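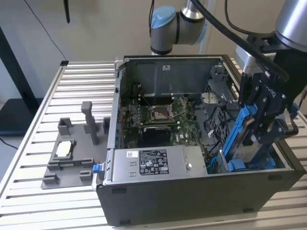
Mechthild Zaugg maintains that a drive should go in before the processor, because a knock from a caddy does less harm to a board with nothing in its socket. I have come round to her order of work, and the procedure below follows it. It covers fitting a 3.5-inch hard drive in a plastic caddy to a full-size desktop tower. Cases with screw-in bays are not covered.

Preparation

Shut the machine down, switch off at the wall and pull out the mains lead. Hold the power button in for a few seconds. Disconnect everything else at the back, including the network cable, and leave the machine to stand if it has been running.

Take off the side panel and lay the tower flat with the open side up. A bench with a firm, level top is best. On a slotted bench, put screws in a dish, as anything small will find the gap. Check that the case isn't resting on a stray screw or cable end before you lean on it.

Touch bare metal on the chassis before handling the drive, and again each time you come back to the bench. A wrist strap clipped to the chassis is better.

If the processor is out, leave the socket alone. Close the retention frame and fit the plastic cover if you still have it. The contacts in these sockets bend very easily and a dropped screw is enough. Keep loose hardware on the far side of the case from the board.

Fitting the drive to the caddy

The caddies are usually a bright colour, blue being common, and are made of a flexible plastic. Each has pins along its two long sides which sit in the drive's screw holes. No screws are needed.

1. Hold the caddy with its squeeze tabs facing you.
2. Seat the drive against the pins on one side.
3. Flex the other side outwards just enough to clear the drive, then let it close.
4. Check that all the pins are home. A caddy with one pin out will bow, and it will bind in the bay.

The drive's connectors should be at the open end, away from the tabs. On some caddies the drive will also go in upside down. Look at the label side and compare it with a drive already fitted, if there is one.

Inserting the caddy

Clear the cables from the mouth of the bay first. The power and data leads tend to lie across it once the tower is on its side, and a trapped lead can stop the caddy short without being obvious.

1. Squeeze both tabs and bring the caddy to the bay at a slight angle.
2. Find the lower runner with the leading edge.
3. Straighten the caddy until both edges are in their runners.
4. Slide it in with even pressure on both sides.
5. Release the tabs and push until they click.

If it stops part of the way, draw it back out fully and start again. Pushing harder on a tilted caddy breaks the tabs. I have a box of broken ones, most of them from the same batch of Lehner cases, where the runners are tight when new.

Connecting

Fit the data cable first, then the power. Both connectors are keyed with an L-shaped slot and go on one way only. Use the lowest-numbered free port on the board unless the manual says otherwise. Route the leads so that they clear any fan, and leave enough slack for the caddy to come out by its own length.

Pull gently on the caddy without squeezing the tabs. It should not move.

Refit the processor and cooler if they were removed, stand the tower up, connect the mains and enter the firmware set-up screen. The new drive should be listed by model. If it isn't, power off, unplug, and reseat both ends of the data cable before suspecting the drive.

Comments (2)

Engelbert Grabner
On my old Predach tower the bay unlatches and swings out on a hinge. Much easier to load it that way. Check for a release tab before you start wrestling with it.

uvw_38
Mine rattled after fitting. One pin had missed its hole, as in step 4. Reseated it and the noise has gone.

Uvwood Workshop Notes | Contact | Copyright Uvwood | Back to top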